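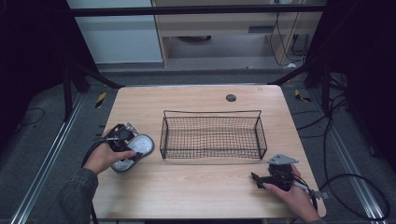 Work package two of the Turcotte insole recovery project covers sorting and temporary storage of used shoe insoles before material testing. The intake stock stands at 1,479 insoles, supplied through Grevow in two deliveries. Each insole is handled singly at a bare wooden table with one black wire mesh basket, open at the top and placed near the middle. The small cable port toward the back right of the tabletop is kept clear. Perforated insoles, such as the gray-and-white type with a darker rim, are logged under class B.

Abrehet Woldemariam revised the class list in October. The former list had 16 classes, several of which differed only in heel thickness. These were merged. Jocelyn Fortin re-entered the earlier records under the new list, and 60 entries with no size marking remain open.

Basket load was reviewed with Harvey Simard. Stacks placed flat tended to shift when the basket was carried by its end handles, so insoles are now stood on their long edge – toe ends all facing one way. Nearly 300 have been stored in this manner. No change to the basket order is requested.

Outstanding items: the second scale from Lunarar has not been delivered, and weights for class D are therefore provisional. Yvette Grewal will send the corrected cost table separately. Spending on storage is within the approved line. Testing of the first class B batch starts on Monday.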